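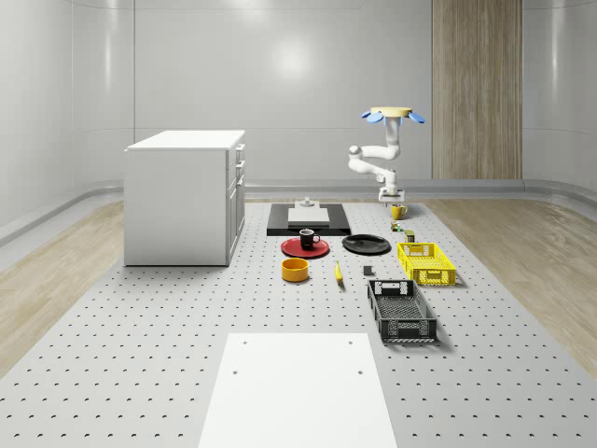

June 7, 2023. Shop notebook, arm build, sim side. Written by Kvido.

Spent the evening on the simulated bench so that Lenka can work on the wrist wiring without me asking for the real arm every half hour. The model loads cleanly now. The crash last week came from the crate meshes. Both crates had every slot in the lattice as its own little face, and the collision builder choked on them. I swapped in plain boxes for the walls and left the lattice for looks only. Load time went from 31 seconds to 9.

The yellow crate's handle openings are solid as far as contact goes, so don't plan any grasp through them. If we want to lift a crate by the handle later I'll cut those out by hand.

Mug task. Start pose is with the gripper straight above the yellow mug, just off the platform. Target is the yellow crate. I picked the yellow mug over the black one because the black one starts on the red plate, and the plate slides when the fingers touch it. Friction on the plates is too low. Domenica thinks it's the contact softness and wants me to leave friction alone. We'll try hers first, it's one number.

Ran 16 tries with the start pose fixed. Nine ended with the mug in the crate. The others all failed the same way: the fingers close, the mug turns on its handle, and it drops before the elbow has come up. Closing slower didn't help. Closing with the wrist turned so the handle sits outside the fingers helped a lot in the few I did by hand, so that goes in as the default tomorrow.

Banana: not tried. The collision shape is still a straight capsule and the thing is curved, so any result would be junk. Bohumila has a better mesh on the Zelenák drive, in the folder from April. Ask her which version, there are two with the same name.

Cabinet: drawers are separate parts but the joints are locked for now. I unlocked the top one for a test and it drifted open by itself under gravity, so the slide axis must be tilted a little. Check the export from Clarix, the axes came in rotated once before.

Shoulder. The sim holds the arm up with no droop at all and the real one droops. Kirsten measured it at full reach with the kitchen scale hung off the gripper, her numbers are on the inside cover of the Zarneveo binder. I need to put joint compliance in or the grasp heights we work out here will be too low on the bench. This matters most for flat stuff like the plates. For the mugs there's enough wall to grab.

The blue fins around the disc on top of the arm have no collision on purpose. Lenka asked. If someone turns it on, the planner sees the arm hitting itself in most poses and refuses to move.

Platform holes are visual only as well. The surface underneath is one flat slab. I tried real holes first and the small can caught an edge and shook until I stopped the run.

Lighting: the walls are too shiny. There's a bright patch on the back wall behind the arm and the color picker keeps finding "white object" up there. Turn down the gloss before we test anything with vision. Don't touch the wood panel, it's fine.

Changed today
- crate collision: boxes
- timestep halved, runs slower, contacts calmer
- gripper close force down a bit
- reset now puts every object back, including the gray block, which it used to skip

To do
- Domenica's contact setting, then the same 16 again
- wrist turn as default for both mugs
- get banana mesh from Bohumila
- joint compliance from Kirsten's numbers
- find out why the top drawer drifts
- once the mug is steady, leave it overnight for 100 runs with the start pose moved around a little

Note for whoever uses the shop PC next: the sim is set to start paused. Press space. And please save your scene under your own name, I lost the old plate layout on Monday's copy of the file and had to place everything again by eye.

Drastberg Shared Workshop, arm build notebook. Questions: ask at the bench or leave a comment.
2 comments | 0 shares
Back to top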